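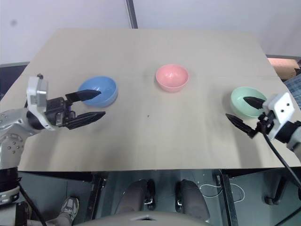
Blau, Rosa, Hellgrün: drei Schüsseln, ungefähr gleich groß, noch nicht gestapelt.

Drei Schüsseln und kein Deckel

Haushaltstipps von Mohammed-Awal Agbeko, 18. September 2018

In jedem Küchenschrank gibt es ein Fach, das man nur mit vorgehaltener Hand öffnet. Bei uns war es das untere rechte. Dort wohnten die Kunststoffschüsseln, und zwar nach dem Prinzip Lawine: oben hineinwerfen, Tür zudrücken, weggehen. Im Juli kam mir beim Griff nach dem Nudelsieb der gesamte Bestand entgegen, gefolgt von einem Deckel, zu dem es seit Jahren kein Gefäß mehr gibt. Seitdem wird gestapelt.

Alles auf den Tisch

Sortieren im Schrank geht nicht, man sortiert auf einer freien Fläche. Stellen Sie die Schüsseln nebeneinander hin, mit etwas Abstand, damit man sie einzeln anschauen kann. Wer sie gleich wieder ineinanderschiebt, hat am Ende denselben Turm wie vorher, nur in anderer Laune.

Fahren Sie mit dem Finger am Rand entlang. Risse, angeschmolzene Stellen (der Topf stand ja nur ganz kurz daneben) und scharfe Kanten sind ein Grund zum Abschied. Kratzer am Boden kommen vom Schneebesen. Sind sie tief und lassen sich nicht mehr sauber bürsten, darf die Schüssel künftig Wäscheklammern beherbergen. Eine Karriere im Bad ist keine Schande.

Farben verteilen

Gleich große Schüsseln in verschiedenen Farben sind praktischer als ein einfarbiges Set, sofern man sich einmal einigt, was wofür ist. Bei uns gilt:

Blau für Salat und alles Gewaschene.
Rosa für Teig und Süßes.
Hellgrün für Schalen, Strünke und was sonst auf den Kompost geht.

Die Verteilung ist willkürlich, und meine Familie hat mir das auch gesagt. Sie funktioniert trotzdem, solange niemand den Obstsalat in Hellgrün anrichtet. Das ist einmal vorgekommen. Er wurde gegessen, aber schweigend.

Stapeln, ohne dass es klemmt

Gleich große Schüsseln rutschen ineinander und lassen dann nicht mehr los, besonders wenn die untere noch feucht war. Also erst richtig abtrocknen, auch unter dem umgerollten Rand, wo das Spülwasser gern übernachtet. Zwischen zwei Schüsseln kommt ein gefaltetes Stück Küchenpapier oder ein altes Geschirrtuch, in Streifen geschnitten.

Sitzen zwei bereits fest: kaltes Wasser in die obere, die untere in warmes Wasser stellen, kurz warten, leicht drehen. Kein kochendes Wasser und bitte kein Messer als Hebel. Ich habe die Narbe und die halbe Schüssel noch.

Mehr als vier übereinander lohnen sich nicht. Man braucht immer die unterste.

Verfärbungen und Gerüche

Tomatensoße hinterlässt auf hellem Kunststoff einen Schleier, Kurkuma ein Bekenntnis. Gegen frische Flecken hilft ein Tropfen Speiseöl auf einem Tuch, danach normal spülen. Gegen ältere rühre ich einen Brei aus Natron und wenig Wasser an, lasse ihn 60 Minuten stehen und wische ihn mit einem weichen Lappen ab. Was dann noch gelb ist, bleibt gelb.

Zwiebelgeruch verschwindet oft an der Luft, am besten auf dem Fensterbrett. Deckel getrennt lagern! Eine geschlossene leere Dose riecht nach zwei Wochen wie der Keller meiner Großtante.

Scheuermilch und Stahlwolle lassen Sie weg. Ist der Glanz innen erst einmal ab, haftet jeder weitere Fleck doppelt so gern.

Und die Tischplatte?

Wenn ohnehin alles draußen steht, kann man auch gleich die Platte abwischen. Auf matten, hellen Flächen sieht man Schlieren vor allem im Gegenlicht, also meistens dann, wenn Besuch kommt. Lauwarmes Wasser, ein Spritzer Spülmittel, auf 500 Milliliter reicht das völlig. Mit klarem Wasser nachgehen, trocken reiben, fertig. Politur macht aus einer matten Platte eine fleckig glänzende. Einzelne dunkle Pünktchen erst mit dem Fingernagel prüfen: Krümel gehen ab, Brandflecken bekommen ein Untersetzerchen.

Zurück in den Schrank

Schüsseln nach unten, Siebe daneben, Deckel hochkant in einen Zeitschriftensammler. Schwere Rührschüsseln gehören nicht über Kopfhöhe, auch wenn dort der schönste Platz ist. Und wer beim Einräumen merkt, dass noch eine Schüssel übrig ist, stellt sie auf die Arbeitsplatte und legt Äpfel hinein. Bei uns liegen dort inzwischen Batterien, zwei Gummibänder und der Schlüssel vom Fahrradschloss.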